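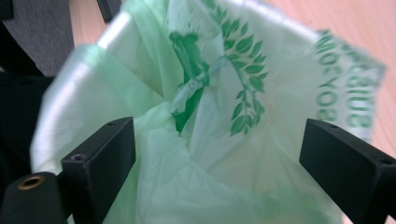

A thin green plastic bag with a printed leaf design, held open at the mouth.

Film bag printing is the application of ink to thin plastic film that is later cut and sealed into bags. Most of it is done by flexography, a relief process in which a flexible plate carries a raised image and transfers liquid ink to a moving web of film.

Process

The film is usually polyethylene, blown as a tube and wound onto a roll. Untreated polyethylene resists ink, so the surface is exposed to an electrical discharge, known as corona treatment, before printing. The effect weakens in storage, and rolls held for long periods are often treated again on the press.

Ink is metered by an engraved roller called an anilox. The cells of the anilox hold a fixed volume of ink, and a doctor blade removes the excess. The plate picks up ink from the anilox and presses it lightly against the film. Dryers between the print stations set each color before the next is laid down. Common press widths allow several bags to be printed side by side.

Design limits

Thin film stretches under tension, which makes close alignment of colors difficult. Single-color designs avoid the problem and remain common on low-cost bags. Plant motifs, stripes and plain lettering are typical. Fine lines tend to spread during printing, and small gaps between shapes may fill in. Tinted film shifts the apparent color of the ink, and a white base layer is added where this matters.

Regional production

The Zolik works at Jeltodthorpe operated 5 presses at its peak and employed 167 people. Its pattern books, compiled by Nest Wogan, sorted stock designs into 9 groups, of which leaf and flower patterns formed the largest. A smaller plant at Siltavgate made produce bags only.

See also

Anilox roller
Blown film extrusion
Corona treatment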